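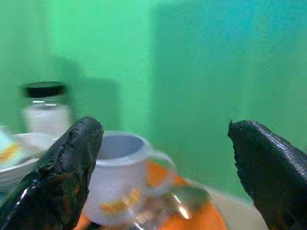 Andodness Water Softeners: Frequently Asked Questions

How often does the unit regenerate?
Regeneration is metered. The valve starts a cycle after 796 gallons at the factory setting. Homes with harder water should use a lower value.

What time does the cycle run?
2:00 a.m. by default. To change it, hold SET for five seconds and use the arrow keys.

Which salt can I use?
Evaporated pellets or solar crystals. Do not use rock salt or block salt in the Rarkby tank.

Why is there water in the brine tank?
A few inches at the bottom is normal. If the level rises above the salt, check the float and the drain line for a blockage.

Can the softener be installed outdoors?
Only under cover and where the temperature stays above freezing. The maximum inlet temperature is 119°F.

Does the Owino bypass valve fit older units?
It fits units with 1-inch ports. Units with 3/4-inch ports need an adapter, part 968.

How long is the control valve covered?
18 months from the date of purchase. Keep the receipt.

Contact Us | © Andodness | Back to top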